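Rultaldale Robotics Club, minutes for October 29, 2021

I'm on minutes again because I was the last one through the door, so apologies for the spelling. Chalerm Boonyarit chaired. Gus Achterberg turned up halfway through item one with the good biscuits and was forgiven.

1. Last minutes. Accepted, once we fixed the bit where I'd written Birside as the venue for the February comp. It's Prelgate. Birside is the practice day!

2. Money. We've got $447 in the account and owe $237 for the replacement cables. Gus moved that we pay it, I seconded, all in favour.

3. Tidy-up task. This took most of the night (no complaints from me, it's the fun part). The team is working on the two-handed bag hold, one hand on each side, with the toys left at the back of the table.
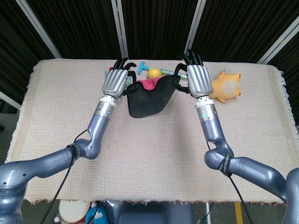
Both hands on the black pouch, toys behind.

Chalerm wants the pouch held wider at the top before we try putting anything in it. Gus reckons we should start with the little yellow ball and leave the hammer for later, what with that long handle. We argued about it for a fair while and went with the ball. I've also asked for a proper log of every try, as the comp rules want 300 on paper and we're up to 23. Bit of a way to go, then.

4. Team name. Araya won the vote. I still liked mine better, but fine.

5. Other business. Whoever borrowed the label maker, please bring it back. Chalerm to send the Prelgate entry form, Gus to pay the cable bill, me to type this up.

Closed at 8:40 pm.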